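The Ulton Mill Fire and the Missing Page

June — by Samuel J., History Project, second draft

Our question was simple. Why does the town record for Ulton skip a page right after the mill burned? We had one term to find out. Not enough time, but here goes.

Background first. Ulton was a small mill town on the Cesamero river. One big employer, one church, one road out. The mill made rope and sacking. It burned at night, in winter, and 16 workers died. Most were asleep in the loft over the drying room. The town held an inquiry that lasted 2 days. Very short, even for back then.

What we used: the town record book (on film, hard to read), the church burial list, and the old Jomance newspaper. Jomance is the next town over. Their paper covered the fire better than Ulton's own did — maybe because the mill owner paid for ads in the Ulton one. Can't prove that.

The record book has 172 numbered pages. The gap falls between the second day of the inquiry and the spring road tax. The numbers jump by one leaf. Cut or torn, we couldn't tell from the film. 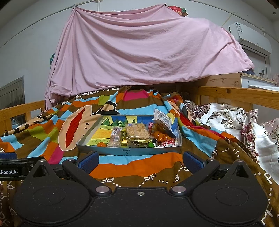 Snack tray on the bed, with a black gripper in front.

Findings. The burial list matches the newspaper on 14 names. The other 2 are only in the paper, spelled different ways in different weeks. Our best guess is they were travelling hands, buried somewhere else or sent home. The Jomance paper also says a night watchman told the inquiry the loft door was locked from outside. That is not in the Ulton book anywhere. It would have been on teh missing leaf if it was written down at all.

Problems. The film is blurry near the fold. We never got to see the real book. Also we started the land deeds too late and only got thru the first box, nothing useful in it.

Next step would be the county court papers. If somebody sued the owner, the locked door should come up there.

Comments

millgirl: My grandmother's family was from Jomance and always said the door was locked. Glad to see it in print.

riverrat2: Check the church letters too, not just the burials. Different box.

anon: good report but where is your source list??

Last updated: June, 4:40 pm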